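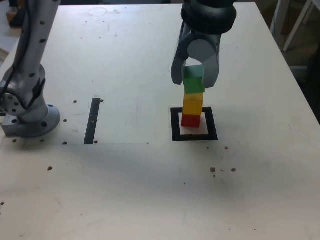 Stack topples on release: how to find it and fix it

Wrote this up fast while I still remember the order. Applies to the three block stacking job (red on the square, yellow, then green) but most of it works for any pick and place with a two finger gripper.

The fault: arm places the last block, fingers open, arm lifts, tower goes over. Not every time. On our cell it did it 6 times in 200 runs, then we changed one thing and it got much worse, so the low number was luck. And no alarm. The controller logs the run as good because the gripper opened and the arm got home. As far as it knows it's a success. That's the bad part, you can have this for weeks.

Before you touch anything

Stop the program. Not pause, stop. Pause on our controller keeps the last move in the queue and when you clear it the arm goes. I had a hand near the square when it did that, in December, no harm done but I don't do it anymore.

Both arms if you have two on the table. The parked one counts. If it shares the enable line it can move too.

E-stop in, then reset, then teach mode at slow speed. Check the stop really drops power to the arm you're working on. Ours was wired to the Narnetti safety relay and one channel had come loose, so the light came on and the arm held torque anyway. If yours does that, quit here and fix it first. Nothing below matters until the stop works.

Step 1. Save the log

Copy it off before you rerun. The Cloutier logger overwrites the oldest file and it doesn't ask. Look for the gripper force line at the moment of release. Our bad runs all had a small spike just before open, good runs had none. We found the first one at line 2596 and after that they were easy to spot.

A spike = the block was pushed down or sideways while still held. So the tower is already loaded when the fingers let go.

Step 2. Check release height

Run the first block only, the red one. Slow speed. Stop just over the square and jog down by hand in the smallest step you have. Slide a piece of paper under. When the paper drags you're at contact. Write down the Z.

Compare to the Z in the program. Ours was lower than contact, so the arm was pressing the block into the table on every single run. One block on a table doesn't care. Three blocks do.

Do it again with the block in the other orientation. Blocks that look the same are not always the same.

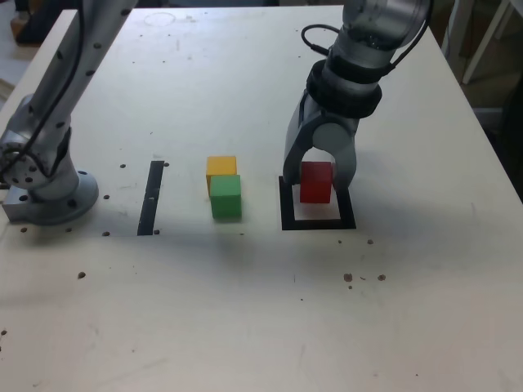
Then do the same check for the second and third. Don't just add the block height times two, teach each one. I did the math way first and wasted a morning on it.

If your table is a board bolted down only at the edges, check Z at a few spots. Ours dips toward the middle. The Brasthorpe manual says to map the surface once and forget it. Don't forget it, do it again any time somebody moves the mounts.

Step 3. Check the fingers

Curved fingers are nice for getting around things and bad for letting go straight. Open and close with nothing in them and watch from the side, guard closed. Both should move the same amount. If one leads, it drags the block toward the other one on opening.

Ours – one finger was leading. Loose screw at the pivot. Tightened it, put thread lock on, re-zeroed the gripper.

Wipe the finger tips too. Sticky tips will lift a corner of the top block on the way up.

Step 4. Change the release

What we had:
move down, open full, move up fast

What we have now:
move down to contact Z, wait, open a little, wait, open full, move up slow until clear, then normal speed

The wait matters more then you'd think. The arm is still settling when the program says it's there. In the Fetport editor the field is called dwell and the default is zero, so if you never set it you don't have one.

Step 5. Check the cable

Easy to miss. If the wrist cable is tight at the low end of the move it pulls the wrist over a tiny bit, and only there. Jog to the lowest point and look for slack. We re-tied ours with a bigger loop.

Step 6. Make it fail out loud

Add a check after the lift. Camera, beam sensor, whatever you've got. If the top block isn't where it should be, stop and hold. Do not let it go on to the next cycle – the arm will happily come down on a block lying on its side, and that's how you bend a finger or throw a block off the table.

Also set the force limit for the down move. Ours was at the factory number, way too high for small blocks.

Step 7. Rerun

Slow first, guard closed, nobody reaching in. Then full speed. We did 182 at full speed with no falls and I called it good. If you get even one, go back to step 1 and pull the log again, dont start turning the speed down to hide it.

Put the old program somewhere safe with the date on it. And write the new Z values on paper by the cell, ours got wiped by an update once already.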